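How a Robot Learns to Clear a Table

Science Pages for Young Readers, Grotura Learning Library

Picking up a banana is easy for you. You look at it, reach out, and close your fingers. You don't think about how wide to open your hand or when to stop squeezing. Your brain worked most of that out when you were a baby, by grabbing things over and over and dropping a lot of them.

A robot doesn't start with any of that. It has motors, and it may have a camera, but on its first day it can't tell a banana from a table. People have to help it learn. One way to help is to give it examples, and this page explains where those examples come from.

Rules or examples?

For a long time, people told robots what to do with rules. A rule might be: move down two inches, close the fingers, move up. In a factory, where the same part arrives in the same spot every time, rules like that work very well.

A kitchen table is different. Someone may have left a cup near the edge or knocked a mug over. If the robot follows its rule and the cup has moved, its fingers close on air.

You could try writing a rule for every place a cup could be. You would never finish. So many robot builders now use a learning system, a computer program that studies a lot of examples and looks for patterns in them. After enough examples, it can make a good guess about what to do with a cup in a place it hasn't seen before.

What is one example?

At the Denodix lab, an example starts when a person presses a button and ends when they press it again. In between, the robot does one small job, such as picking up a strawberry and putting it in a basket. The strawberry is a toy. Real ones get squashed.

While the job is going on, the computer saves what the camera sees. It also saves where each joint of the arm is and how far apart the fingers are, many times every second. When you put the camera pictures together with the arm's movements, you have a record that says "when the table looked like this, the arm moved like that."

The people at Denodix call one of these records an episode, like an episode of a TV show. Most of them are shorter than a commercial break.

Who moves the arm?

A person does, at least in the beginning. There are a few ways to do it. In some labs the person holds the robot's arm and pushes it along. In others the person moves a controller, and the arm copies the movement. Denodix uses a controller with a squeeze handle. Squeeze, and the robot's fingers close. Let go, and they open.

It takes practice. New people often move too fast, or stop in the middle to think. The learning system would copy those stops too, so the first day's episodes are usually thrown away. By the second or third day most people are smooth enough to keep.

Why the table has to change

Suppose you recorded 50 episodes and the cup was in the same place in every one. The robot might learn to go to that place, cup or no cup. It wouldn't have learned anything about cups.

So between episodes, the person moves things around. They might turn the plate, lay the mug on its side, or swap the orange and the banana. Sometimes they put one thing on top of another, which makes the job harder. They leave in things the robot isn't supposed to touch, so it can learn to leave them alone.

At Denodix there is a card taped to the wall with ideas for changing the table. It says:

Move at least one thing you didn't use last time.
Put something near the edge.
Tip something over.
Don't line things up. Real tables are messy.
If you're bored, you are probably putting things back in the same spots.

The lights get changed too. A toy that looks bright red in the morning can look almost brown with the blinds closed, and the system needs to see both.

How many examples does it take?

More than you might think. For its first table-clearing project, called Memberg, the lab collected 400 episodes. Then the robot tried the job without a person moving it. Out of every hundred tries, it got 87 right.

The team looked at the misses, and many of them had to do with mugs lying down. There weren't enough lying-down mugs in the examples, so on Thursday they tipped over every mug they had and recorded more.

Mistakes are useful

If the arm bumps a cup, the person doesn't always stop. They may back up, line the fingers up again, and pick up the cup. Those episodes are kept — they show the robot how to fix a problem. Episodes where something fell on the floor and rolled away are marked "no" and put in a separate folder.

Someone also has to check. At the end of the day, a person watches the recordings at double speed and looks for ones where the camera was blocked or the button was pressed late. It is the least exciting part of the work, and it can take most of an afternoon.

On the work table

The arm reaches in over a gray surface beside the white table, and nearly everything else is spread out in front of it. A ketchup bottle lies across a gray plate, with a small blue cup next to it. The pale green mug is on its side by the basket. The strawberry, the banana, and the orange fruit each have some space around them, so there are easy things to reach for and trickier ones too.
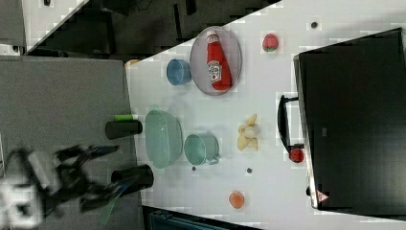
Words to know

Controller: something you hold or move to make a machine move.

Episode: a recording of one try at a job, from start to finish.

Gripper: the part at the end of a robot arm that holds things.

Joint: a place where an arm bends or turns. You have joints too, like your elbow.

Learning system: a computer program that finds patterns in examples and uses them to make guesses.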